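Course handout: Dining Room Service, Unit 4
Hunulham Hospitality Program
Side work: napkin boxes and trays

Read this before the practical. Bring it with you, and bring a pencil.

## 1. What side work covers

Side work is everything done at the tables and the service station before the doors open and after the last guest leaves. It includes salt and pepper, menus, sugar, candles and paper goods. This unit deals only with paper goods, and mostly with napkins, as they are handled more than anything else on the table and run out first.

The training room uses two kinds of holder:

- **Tray.** Open at the top. Used on the service station and at the coffee counter.
- **Lidded box.** Has a hinged lid with an oval opening. Used on guest tables.

Both are wood. Neither goes in the dish machine.

## 2. Before you start

Wash and dry your hands. Clear the table and wipe it, then dry it with a clean cloth. Paper picks up water from a tabletop very quickly, and a damp napkin sticks to the ones on either side of it.

Open the holders and check the inside for crumbs, torn paper and splinters. Brush them out with a dry pastry brush. If a lid is loose, set the box aside and write it on the repair sheet.

## 3. Loading a tray

Take a small stack. A large one bends in the middle and the corners go soft. Hold it by both ends, lower it in, and press the ends lightly until the sheets line up.
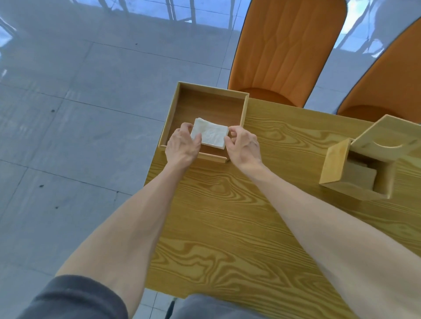 *Fig. 1. Holding a stack in the open tray, one hand at each end.*

Points to watch:

1. Put all the folds on the same side.
2. Keep your fingers on the ends and edges of the stack. Do not run your palm over the top sheet.
3. Small wrinkles are fine. Remove any sheet that is torn or marked.
4. Stop below the top of the walls. Guests pull at an overfilled tray and bring up several sheets at once.

If the stack will not sit straight, lift it out and tap the long edge on the table twice. Try again with fewer sheets.

## 4. Counts and stock

Napkins for this course are the Bridora two-fold, white. The case holds 1000. Boxes and trays are made by Trenix.

| Item | Amount |
|---|---|
| Napkins in a full case | 1000 |
| Reorder when stock falls to | 600 |
| Napkins per lidded box | 33 |
| Napkins per tray | 27 |

Write the opening stock on the sheet before you take anything from the shelf. The May sheets were filled in at the end of the shift from memory and did not match the shelf, so they had to be redone.

Keep opened packs in the drawer with the lid liners. Unopened packs stay in the case.

## 5. Emptying and refilling a lidded box

Lift the lid all the way up so it stands clear. Take out whatever is left and put it on the table next to the box. Old napkins go back on top of the new ones so that they are used first.

Look at the piece of cardboard in the bottom. Replace it if it is bent or stained.

Sort the napkins you removed. Pick them up singly, check both faces, and add the good ones to a stack on the table. Used or stained ones go in the paper bin.

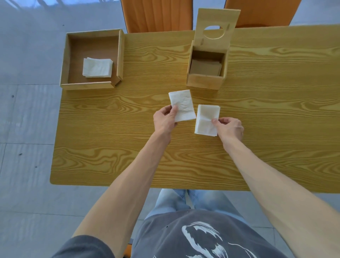
Hunulham, 2018-06-19

Changes to this section after the last practical:

- Sort on the table, never inside the box. Several people dropped torn sheets back in with the clean ones.
- Leave the lid up until the stack is in and level. Lower it by hand.
- The top sheet should be easy to reach through the oval. Put in one napkin, lower the lid and try it before you fill the rest.
- Embossed napkins take up more room than plain ones. If you are given the embossed kind, count them and do not judge by height.

## 6. Practical

You will load one tray and refill one lidded box, then fill in a stock sheet. Work at your own table. Marks are given for clean handling, correct counts and a tidy table at the end. Speed is not marked in this unit.

Reading for next time: Poduval workbook, the chapter on table linen, including the folding diagrams.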